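**The cord problem, 16 March 2025**

The owner of Zaidi, a secondhand electronics shop, claims you can fix a messy cable drawer in one afternoon. I've heard that before, usually from someone selling bins.

"I don't sell bins," she told me. "I sell cords, and I can't sell a knot."

Her method is plain enough. Fold the cord into long loops, tie it once, leave the plug where you can get at it. She did 60 of them in September and says 8 have come undone. I asked who checked.

"Me," she said. "Who else would?"

I pushed her on twist ties. Velcro straps look better and don't poke you. She shrugged. "They come free with the cord. People throw them out and then buy straps – that's what I don't get."

Fair, but a twist tie wears out. She admitted she tosses plenty of them, and that she has never tried the Prostidex straps a customer keeps recommending. She also wouldn't say how long a tie lasts.
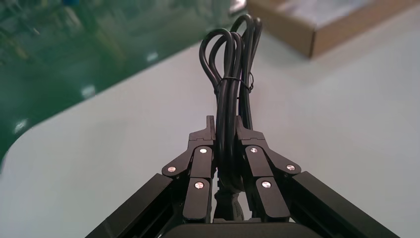
*A black cord in long loops, held with one thin twist tie.*

Does the folding hurt the cord? "Not if you're loose about it. Wrap it tight at the plug and you'll be back here buying another one."

I went home and did my own drawer. It took most of the evening, and I still can't tell which cord goes to the printer.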